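Budget for the second year

Companies that buy their first robot tend to plan the purchase the way they would plan a forklift. There is a price, a delivery date and a line in the capital budget. The years after that are left to whoever runs the floor.

I have watched this happen at Andwood, where I help with equipment planning, and I have heard the same story from Kathleen Keogh, who did the job at Hovland before she moved to Allula. In both places the arm was paid for on time. The grippers, spare fingers, mounts, wiring and hours of setup were not in the plan, and the money had to be found elsewhere.

Clothing is where this hurts most. A box has the same shape every time it comes down the line. A shirt has no fixed shape at all, and a sorting cell that works well on towels may need months of extra work before it can be trusted with a pile of mixed garments. 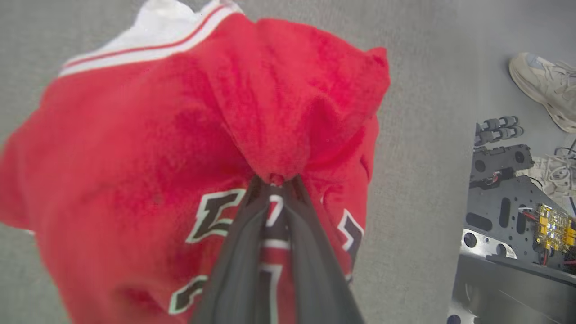 A two-fingered gripper pinching a fold of a printed red garment.

A quote for a cell like that usually covers the hardware and a few days of training. Our last one ran to 5 pages, and setup work after handover got 2 lines. When I asked what a replacement set of fingers would cost, the answer was $400. A spare mounting bracket was $500. Neither figure is large, but neither was in the quote, and we will need both more than once.

Diarmuid Moynihan, who handles purchasing at Teletti, asks every vendor for a price on the second year before he will look at the first. Some of them don't like it. He gets the number anyway, and he told me in April that it has changed which bid he picked.

I would go further. Staff time should be in the same budget as the machine. If a technician spends every Friday adjusting grips, that is a cost of the robot and should be charged to it – even if the salary comes out of another account.

Our own request for next year is due soon. I have asked for one cell instead of two, with parts and labor included, and I expect to be told it looks expensive.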